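April
By Leonor Rocha

I have owned the Vedoneck folding step stool for 13 weeks, and in that time I have fallen off it only once, while it was folded, which I'm told doesn't count.

It cost me 40 dollars at the hardware store in Lurnthorpe. For that you get two steps, a rubber tread and an instruction sheet that warns you, in four languages, against dancing. It opens with one hand. Closing takes both hands and a knee, and the hinge makes a noise my dog now leaves the house for.
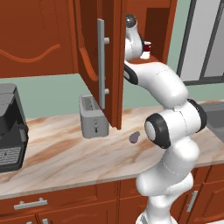 Kitchen storage is designed by tall people with a grudge. My sister-in-law Liis, who is five foot eleven, thinks the top shelf is where you keep the everyday glasses. I think it's where you keep the fondue set until you die. Reddish-brown wooden uppers with a wavy molding line on the door look very handsome from the floor, and the floor is where I used to see most of mine from. With the Vedoneck I can get to the second shelf flat-footed and the third on tiptoe. I found three jars of cumin up there.

The feet grip well on tile and badly on linoleum. The paint chips if you look at it sternly. Folded, it slides in beside the fridge with a finger's width to spare, and I stub my toe on it most mornings at six.

Four stars. I'd have gone higher, but so would the stool if they'd given it a third step.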